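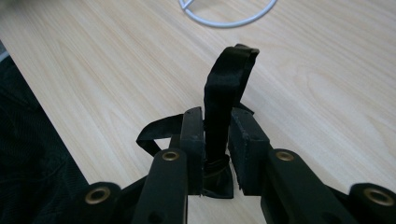 3.2 The hanging task

Of the 12 tasks our students proposed, hanging small items on a wire display rack was the one everyone wanted to try first, and we were happy to let it lead the April course. It looks easy and it is full of surprises! A ribbon bow has no fixed shape, so a grip that closes on the knot leaves the loops free to lean and fold however they like, and a grip on a loop does something else again. The students worked this out within a session and began arguing - loudly, and very well - about where to take hold.

Each pair of students recorded demonstrations with 2 handheld grippers, one per hand, at a table with the rack standing on it (Figure 7). We gave them no script. Lazăr, the small logging tool that Rodica Marinescu wrote for the course, saved every attempt, including the ones students wanted to throw away. We kept 49 demonstrations for training. 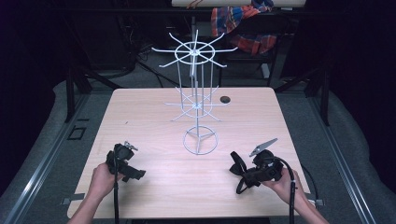
Figure 7. Handheld grippers in both hands at the table, with the two-tier white wire rack.

The thin prongs fan out from the upper ring, so the angle of approach matters as much as the height. Several pairs chose to work only on the prongs nearest to them, while Tanveer Zaidi's group insisted on using the whole wheel. Their data was messier, and we found it the most fun to study. Section 3.3 compares the two strategies using the same training settings for both.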